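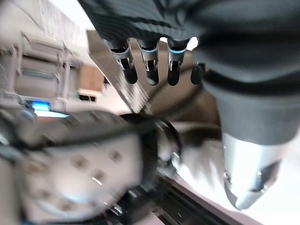
Textile gris foncé à fines côtes, vu de près.

Accueil des membres > Vie du réseau > Échanges de postes

Échanges de postes entre hôtels : vos questions, nos réponses
Mis à jour le mercredi 12 novembre 2025, par Hsin-yi Yeh

Qu'est-ce qu'un échange de postes ?
Pendant trois jours, deux salariés d'hôtels membres du réseau Fikon prennent la place l'un de l'autre. Votre chef de réception découvre le logiciel du voisin, le sien découvre le vôtre, et chacun rentre convaincu que son propre planning n'était pas si mal.

Qui peut s'inscrire ?
Tout salarié en CDI ou en apprentissage, avec l'accord écrit de sa direction. « Il a dit oui dans l'ascenseur » ne constitue pas un accord écrit. Les directeurs peuvent participer aussi, à condition de tenir réellement le poste échangé. Nous avons eu des visites guidées très agréables, mais elles relèvent d'un autre programme.

Combien ça coûte ?
L'échange est compris dans la cotisation. Nous demandons une caution de 100 € par participant, restituée à la remise du compte rendu. Elle a été instaurée l'année où nous avons reçu beaucoup de remerciements et très peu de comptes rendus.

Comment trouvez-vous un binôme ?
Le réseau compte 471 établissements, ce qui laisse du choix sur le papier. En pratique, tout le monde veut la mer en juin. Po-yen Chuang rapproche les demandes selon le poste, la taille de la maison et les langues parlées, puis propose deux dates. Une troisième reste possible si vous le lui demandez gentiment et avant le 15 du mois.

Où loge-t-on ?
Chez l'hôte, en chambre individuelle, petit déjeuner compris. La vue n'est pas garantie. Le minibar non plus, et les consommations restent à la charge de la personne qui les a bues, y compris quand il s'agissait de « tester le produit ».

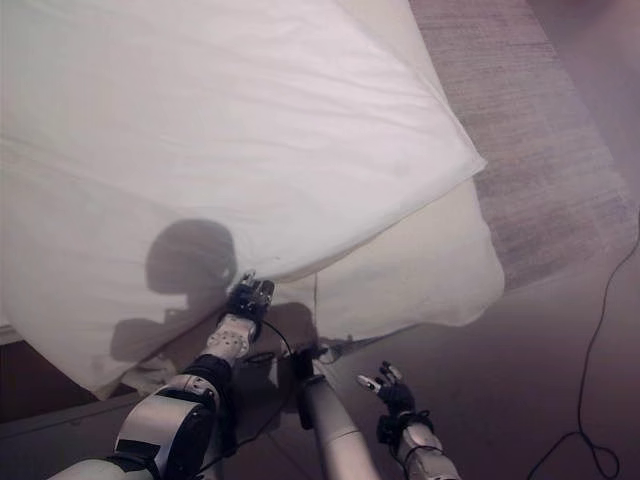 Plovcombe, octobre — La dernière session a surtout réuni des équipes d'étage et de réception. Les questions qui suivent nous viennent en grande partie de là.

Mon salarié risque-t-il d'être débauché ?
La charte interdit toute proposition d'embauche pendant l'échange et dans les six mois qui suivent. Elle n'interdit pas à votre salarié de remarquer que les autres ont une vraie salle de pause. Pour cela, nous ne pouvons rien.

Faut-il apporter sa tenue ?
Oui, sauf mention contraire dans la fiche d'accueil. L'hôte fournit le badge. Merci de le rendre : Abenezer Mersha tient la liste des badges disparus et relance avec une régularité que nous lui envions.

Que se passe-t-il en cas d'annulation ?
Jusqu'à dix jours avant le départ, on reporte sans frais. Passé ce délai, la caution est conservée, sauf maladie ou fermeture de l'établissement. Un groupe de dernière minute n'est pas un cas de force majeure, c'est un mardi.

À quoi doit ressembler le compte rendu ?
Une page. Ce que vous avez vu, ce que vous rapportez chez vous, ce que vous leur laissez volontiers. Le record est détenu par Rogério Medeiros, de l'hôtel Stoica, avec un tableau comparatif des machines à café que nous relisons encore.

Peut-on recommencer ?
Une fois par an et par salarié. Les établissements qui n'ont encore jamais participé passent en premier.

Ma question n'est pas dans la liste.
Écrivez à I-hsuan Chung depuis l'espace membres, rubrique « Échanges ». Réponse sous trois jours ouvrés, un peu plus en période de salons.

Contact | Mentions légales | © 2025 Réseau Fikon | Haut de page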